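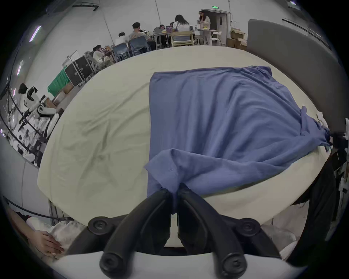 Saadet Kırmızıgül não acredita em resinas que prometem tudo. Quando recebeu a ficha da nova resina poliéster da Karppinen, respondeu que já tinha lido a mesma frase, «cura uniforme em qualquer clima», em três catálogos diferentes, e que em nenhum dos casos a peça saída do molde lhe dera razão para a repetir. Pediu que a frase fosse retirada. Foi retirada.

**Estley, 2021-10-26** – A Vivow, fabricante de perfis e grelhas em plástico reforçado com fibra de vidro, anuncia que vai alargar os ensaios da resina Trelotow, fornecida pela Karppinen, à sua linha de pultrusão. O anúncio é mais modesto do que o fornecedor gostaria. A empresa não vai substituir já a resina que usa, não vai alterar preços e não vai publicar por agora nenhuma afirmação sobre durabilidade em ambiente marítimo.

A Trelotow é apresentada como uma resina de baixa emissão de estireno, destinada a grelhas de passadiço, guarda-corpos e caleiras. A Vivow recebeu o primeiro lote em julho e produziu com ele 300 metros de perfil em U. Desse total, 59 metros foram rejeitados no controlo interno, quase sempre por zonas secas junto às abas, onde a fibra não ficou bem impregnada. O fornecedor atribui o problema à temperatura do banho. A equipa de produção admite a hipótese, mas lembra que o banho estava dentro do intervalo indicado na própria ficha técnica.

## O que foi medido e o que falta medir

Os provetes cortados das barras aceites passaram no ensaio de flexão previsto no caderno de encargos. Convém ler este resultado com cuidado. O ensaio foi feito em material recém-produzido, à temperatura do laboratório, sem exposição a sal nem a radiação ultravioleta. Diz pouco sobre o comportamento de uma grelha ao fim de vários invernos num cais.

Falta a parte demorada. A segunda fase prevê 3.000 horas de envelhecimento acelerado, com medições de dureza Barcol, absorção de água e perda de brilho. Mesmo essas horas são uma aproximação. A conversão para anos de serviço, tão frequente nos folhetos do setor, depende de pressupostos que raramente vêm escritos ao lado do número, e a Vivow optou por não a fazer.

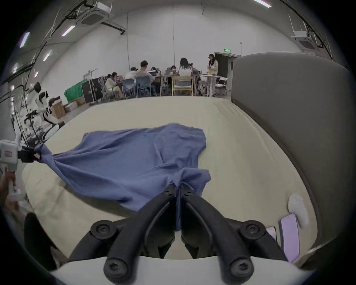

Serão também ensaiadas 7 formulações com diferentes teores de carga mineral. A carga baixa o custo e reduz a retração, mas torna o banho mais viscoso, e um banho viscoso molha pior o roving. Vários dos defeitos encontrados no primeiro lote podem ter aqui a sua origem. Por enquanto é uma suspeita, e só os cortes micrográficos a poderão confirmar ou afastar.

Quanto às emissões, as leituras junto à fieira foram inferiores às da resina atual. A diferença foi registada com a extração ligada e numa única posição, pelo que a empresa não a considera suficiente para rever os procedimentos de proteção respiratória. As máscaras e os filtros mantêm-se obrigatórios na zona do banho.

## Condições para avançar

A adoção da Trelotow fica dependente de uma taxa de rejeição igual ou inferior à da resina em uso, medida em lotes consecutivos e com os operadores habituais da linha. Um bom resultado obtido na presença dos técnicos do fornecedor não contará para este efeito. A Karppinen aceitou a condição por escrito, depois de alguma troca de correspondência.

A Vivow pediu ainda a composição do sistema de catalisadores, que o fornecedor considera confidencial. Sem essa informação, ou sem um acordo que permita consultá-la, os perfis produzidos com a nova resina não serão vendidos para instalações de tratamento de águas, onde alguns clientes exigem a declaração completa dos constituintes.

As encomendas em curso continuam a ser fabricadas com a resina anterior. Os clientes que tenham recebido informação comercial em sentido diferente, incluindo referências a uma «nova geração» de grelhas, devem considerá-la prematura e pedir ao seu contacto habitual a ficha técnica em vigor.

Os resultados da segunda fase serão divulgados quando o envelhecimento estiver concluído, com as tabelas completas e a indicação dos provetes excluídos.

**Contacto para a imprensa:** Vivow, Gabinete de Comunicação, Estley. As fichas de ensaio da primeira fase, incluindo o registo das barras rejeitadas, podem ser pedidas por escrito.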